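**Cable library opens at Clutdale repair room**

1 Apr 2020

People in Clutdale who need a phone lead, a laptop charger or a length of network cable can now borrow one from the repair room on Plimmont Road. The room already lends hand tools and sewing machines. Its cable shelf opened this week with 755 leads, all of them handed in by households in the town over the winter.

The leads came from a collection run with the neighbouring Plimmont repair group. Boxes were left at the library, the swimming pool and two schools, and by the end of February they had brought in 1,216 items. Those that were split, bent at the plug or missing a part went for metal recycling. The rest were tested, wiped down, coiled and given a paper tag showing the type and length.

Sorting took longer than planned. Many of the leads arrived knotted together in carrier bags, and older ones had stiffened into the shape they had been stored in. The repair room has put out a short sheet on how to store cables at home, which is free to take away. It advises people to make wide, loose coils, to fasten them with a strip of cloth or a soft tie, and never to wrap a lead tightly round its own charger. Thick cables should be eased into a curve with both hands and left to lie the way they want to.
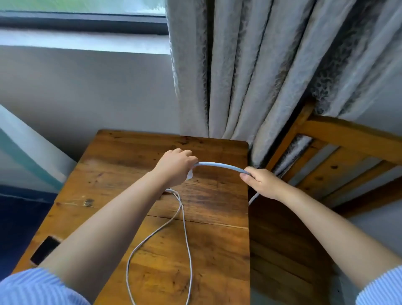 *A thick grey cable held in a shallow arch over a wooden desk.*

The sheet also covers the most common fault found in the collection, which was damage just behind the plug. Pulling on the cord instead of the plug is the usual cause. Any mains lead with a split in the outer cover should be thrown out and not taped up.

Borrowing is free for anyone with a Clutdale library card. Leads can be kept for 20 days and renewed once. Extension leads and anything else that carries mains power must be signed for, and they are tested again each time they come back. There is no charge for a late return, but a borrower with an overdue item cannot take out another.

The shelving and the testing equipment were paid for with a grant from Kpodo, the town's recycling firm. Kodent, which runs the electrical shop on the market square, has given more than 40 new plugs and a box of fuses for repairs.

The repair room would still like to receive long network cables, printer leads and chargers for older laptops. It has enough phone chargers and cannot take any more of them for now. Television aerial cable is not wanted either.

Items should be left in the blue crate inside the porch, untangled if possible and with no batteries attached. A second collection is planned for June, with boxes in the same places as before.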